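**White cloudy rings on my dining table, do I really have to strip the whole thing?**

posted by **casserole_regret**

Hi all, long time reader, first time asking. We had people over on Sunday and I put a hot casserole dish down on the dining table with nothing but a thin dish towel under it. You can guess the rest. When I picked it up there was a big milky oval, and then a couple of smaller rings nearby where (I think) somebody's coffee mug sat for a while. The wood doesn't feel rough or burned. It's just cloudy, like fogged glass, and I can't stop looking at it.

The table is about the only nice thing we own. We bought it used when we moved to Skamomen and the seller told us it would cost $2,749 new, and I've been bragging about that ever since, so I suppose I had this coming. It has a satin finish of some kind and I have no idea what. The seller thought lacquer. My neighbor thinks it's poly. I called the refinishing place over on Tang Street and they quoted me $495 to strip and redo the top, and they're booked until November.

So far I've tried wiping it with a damp cloth (nothing), then furniture polish (looked better for an hour, then came right back). I've seen people online swear by mayonnaise, toothpaste, an iron, a hair dryer, cigarette ash, you name it. I don't want to try six things and end up with a worse spot. Is there an order I should go in? And can I do this without making one shiny patch in the middle of a dull table? We eat on it every day and I've got kids, so whatever I do has to hold up to spaghetti.

---

**shellac_and_snacks**

Oh, you're in better shape than you think! White or cloudy marks usually mean the moisture is stuck in the finish. Dark marks are the ones to worry about, because those have gone down into the wood itself. If it feels smooth and looks milky, I would not be paying anybody $495 yet.

First, find out what the finish is. Get under the table or find the inside of an apron, somewhere that has the same finish as the top, and put a drop of denatured alcohol on it with a cotton swab. Give it a minute. If it gets sticky, you've got shellac. If nothing happens, try a drop of lacquer thinner in a different spot. If that softens it, it's lacquer. If neither one does much, you're probably looking at poly or some other tough factory finish. Open a window, and keep the thinner away from the stove, please.

Now get all that polish off. A lot of polishes have oil or silicone in them and they'll fight you on every step after this. Mineral spirits on a soft rag, wipe, flip the rag, wipe again, let it dry overnight.

Then try gentle heat. I like a hair dryer on low, held well back and moving the whole time, a few minutes and then stop and feel the table with your hand. It should be warm like a mug you've been holding, and no hotter. Sometimes the cloud just fades while you're looking at it, which is very satisfying, and sometimes it takes a few rounds over a couple of days. I know people do the iron-and-towel trick and I've done it myself, but it's how my mother's end table got a nice iron-shaped dent in the lacquer, so I go slower now.

If the mark is lighter but still there and your test said lacquer or shellac, you can very lightly wipe it with a cloth that's barely damp with denatured alcohol. I mean barely. One pass, then walk away and look at it in the morning. Skip this on poly, it won't do anything useful.

The mayo thing: it's the oil that does the work, and it takes ages, and your dining room smells like a deli. Plain petroleum jelly left on overnight is the same idea without the smell. Toothpaste is an abrasive and it will give you the exact shiny patch you're worried about.

---

**grit_happens**

Agree with most of that. I'll take the shiny patch part since I've made every mistake there is.

Satin is harder to fix than gloss. It's a very fine, even scratch pattern, more or less, and when you rub one spot you change the pattern in that spot. So if you end up rubbing at all, plan to finish by going over the whole top, end to end, with the grain. I use a fine gray pad with a little paste wax on it, light pressure, long strokes, no circles. If a spot has gone too dull I'll bring it up with 2,000 grit wet paper and a drop of soapy water first and then blend it back with the pad. Put a lamp at the far end of the table and get your eyes down low while you work. Straight overhead light hides everything until company comes.

If you do find out it's poly and the haze won't budge, you can scuff the top and put on 2 thin coats of wipe-on satin. I used Grornumix on our kitchen table and liked it fine, dried a little faster than I wanted when the furnace was running. Unis carries it in the small can and you don't need the big one. Stir it, don't shake it, and stir it again halfway through, or the flatting stuff sinks and your last third of the table will be a different sheen from the first two. Then keep the kids off it for as long as you can stand. Dry to the touch is not ready for spaghetti.

Also, cork trivets! Buy a stack and leave them on the table so people use them. The ones in the drawer never come out in time.

---

**pinkpatio**

just live with it. put a runner over it. we did and it's been years

---

**casserole_regret**

Update! The alcohol spot under the apron went tacky, so I guess shellac?? Which neither the seller nor my neighbor guessed. I cleaned off the polish and did the hair dryer in short rounds, and the mug rings are gone. The casserole oval is down to a faint smudge you can only find if you know where it is. I'm going to give it a few more days before I try the alcohol wipe, I'm a little scared of it. The $495 is staying in my pocket and the trivets are on the list.
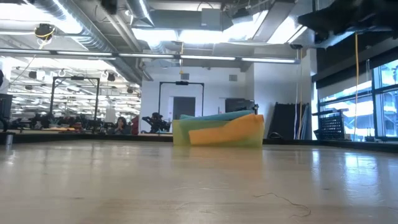 **Skamomen Fix-It Club | Furniture & Finishes Team**

Threads stay open for new replies. If you tried something on this page and it went badly, please post that too, with the type of finish if you know it.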